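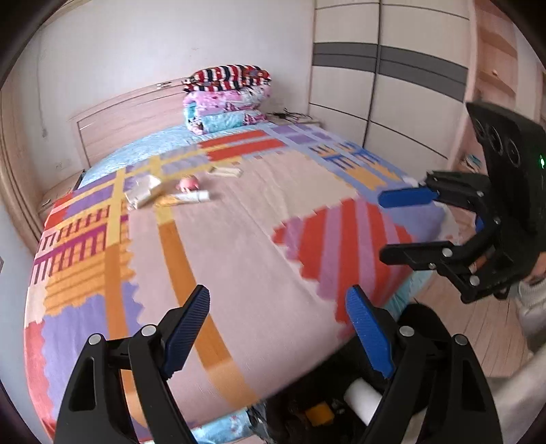

A patchwork-patterned spread in pink, mustard and lavender.

Lamton Life > Features > Saying Goodbye

When the old funeral home in Wellgate closed its doors last September, families there began holding their wakes at home again, the way their grandparents did, with the good chairs pulled into the front room and coffee going until midnight.

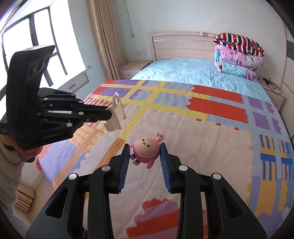
It's a lovely thing, if a tiring one, and the folks at Harico, who rent out folding chairs (100 of them on a busy weekend!), tell me they can hardly keep up. One family on Nzioka Road had 200 callers between noon and supper, and every last one seemed to bring a casserole.

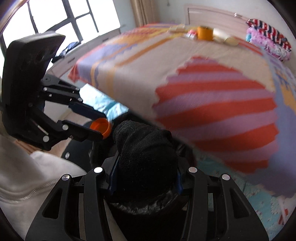

Most people I talked to said the best part was the memory table, which costs nothing and gets shy visitors chatting. You set out the little things a person kept in pockets and drawers, and they needn't be fine. Something as small as an orange bottle cap will do, if there's a fishing trip behind it. At one wake I stood by the table for 15 minutes and heard 2 versions of the same story, both told with great conviction.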